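Zosbridge 居家论坛 > 地面与墙面 > 木纹地板选颜色，棕灰混色会不会后悔？

Celina Sikora
发表于2019年10月27日
大家好。我先说明一下，中文是我的第三个语言，如果有的句子写得不自然，请大家原谅，也欢迎改正。

我们在 Clembridge 买了一个旧的公寓，客厅和走廊的地板必须换。客厅朝北，窗户不大，冬天的下午三点就要开灯。我先生喜欢很浅的橡木颜色，我喜欢棕色和灰色混合的那种，每一条的颜色有一点不一样。我们讨论了两个星期，还没有结果。

我去店里看过 Ladusura 的样板，可是样板只有一本书那么大，放在地上我看不出整个房间的感觉。店员说灰色已经过时了，建议我选纯棕色。我不确定他的话是建议，还是因为纯棕色的库存比较多。

我的问题有两个。第一，朝北的房间用棕灰混色，会不会显得很冷？第二，这种颜色是不是真的比浅色不容易看见灰尘？我们家有一只掉毛很厉害的猫，毛是白色的。

老陈不刷墙
朝北的房间别碰灰。我家前年铺的，店里看是暖的，回家一铺就变成水泥色了。后悔到现在。你先生是对的。

Magda_w
我不同意楼上。要看灰的比例，也要看灯。我家也是朝北，换了3000K的灯泡以后，晚上非常舒服。白天确实有一点冷，但是铺一块地毯就解决了。

老陈不刷墙
花钱铺了地板，再花钱买地毯把它盖住，那何必呢。

Magda_w
地毯只盖沙发前面那一块，又不是盖全部。

Celina Sikora
谢谢两位。老陈，请问您家的是纯灰色，还是灰里面有棕色？我觉得这两种差别很大。我想要的是下面这样的，有的条偏棕，有的条偏灰，站在上面低头看的时候，颜色不是一大片。白色的东西放在上面很清楚，所以我对猫毛的问题有一点担心。
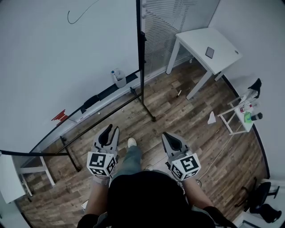 Stanciu
颜色深浅有变化的地板，最怕铺的人不看，拿一条铺一条。开箱的时候要把几箱混着拿，不然偏灰的都挤在一个角落，偏棕的在另一边，看着像补过的。我自己铺的走廊就是这样，13平方米，拆了重来。

另外白猫配中等深度的地板，毛一定看得见。浅橡木在这一点上比较好，这个没有办法争。

Celina Sikora
谢谢 Stanciu，混箱的事情店员完全没有告诉我。请问一次要开几箱？

Stanciu
我第二次是四箱一起开。还要看批号，箱子侧面印的，批号不一样就退回去换。多买一些备用，我多买了两箱，后来洗碗机漏水用掉一箱半。

豆腐脑咸的
插一句，灰尘的问题大家好像都说反了。深色显灰尘、显白毛，浅色显头发。我家三个长头发的女人，浅色地板每天都像理发店。楼主先想想家里是什么毛多。

Celina Sikora
我先生没有头发，我的是深棕色，到肩膀。猫的毛最多。

豆腐脑咸的
那浅的。

Magda_w
哈哈，可是为了猫选地板颜色我还是接受不了。每天拖一遍就没有了。

老陈不刷墙
回楼主：我家那个是灰里带一点棕，店里叫“烟熏胡桃”。棕的部分太少，不仔细看没有。你发的这种棕比我家多，我承认比我家的好看。但是朝北我还是不建议。

木头人阿泽
做过几年安装。说几点：
一、样板不要在店里看，借回家，早上看一次，下午看一次，开灯再看一次。不肯借的店就换一家。
二、踢脚线和门的颜色先定。很多人地板没问题，是配了一个发黄的门，就怎么看都不对。
三、铺的方向顺着窗户的光，缝不明显。走廊顺着长的方向。客厅和走廊要是连着铺，只能选一个方向，这个要提前想好。
四、旧公寓先量地面平不平，用2米的靠尺。不平就找平，别听人家说“地垫厚一点就行”。

Celina Sikora
非常感谢！第三点对我们是一个难题，客厅的窗户和走廊正好是垂直的。我们原来希望中间没有压条。这种情况应该听客厅的还是听走廊的？

木头人阿泽
客厅大听客厅的。走廊多宽？

Celina Sikora
我刚才去量了，最窄的地方是95厘米。

木头人阿泽
那横着铺会像梯子。我会加压条分开，各铺各的。压条选和地板一个色的，过一个月你就看不见它了。

Stanciu
我反对压条。95厘米横着铺也能接受，我姐姐家就这样，走廊反而显得宽。压条那里永远卡灰，有猫更麻烦。

木头人阿泽
卡灰是因为装得不平。

Stanciu
您装得平，别人不一定装得平啊。

Celina Sikora
请不要吵架，两个意见我都记下来了。昨天我打电话给店里，他们同意借四条 Ladusura 的长样板，两条棕灰的，两条浅橡木的，押金20欧元，可以放一个周末。我先生说，如果下午三点的时候棕灰的看起来不像水泥，他就不再反对。

Magda_w
记得把猫也放上去试试。

老陈不刷墙
拍照的时候别开滤镜，也别开灯，不然我们看不准。

Celina Sikora
好的。还有一个小问题，找平以后要等多少天才可以铺？店里说三天，我邻居说两个星期。

木头人阿泽
看材料和厚度，袋子上写的有。写多少天就等多少天，冬天再加几天。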